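Moving a folding bench over to automation

Cellwood, laundry floor. Updated 8/29/22.

1. Pick one garment type and stay with it until the folds are right.
2. Tell staff which shifts change before the first trial – Rostyslav Ostapchuk keeps the rota.
3. Record 200 folds by hand tool before asking for an automatic run.
4. Move people to sorting and checking in stages.

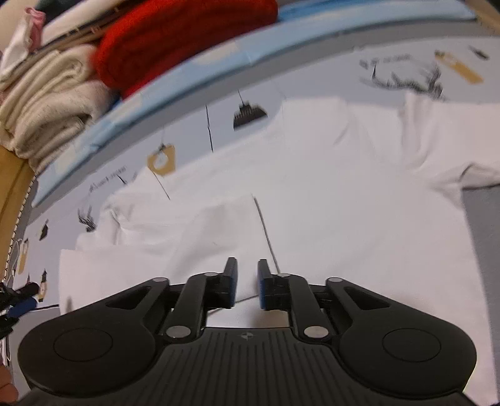 Folders become checkers, so train them on faults first. Start with a white t-shirt laid flat, short sleeve out to the side, and have them point to the creases they would smooth before folding. Allow 88 minutes per person.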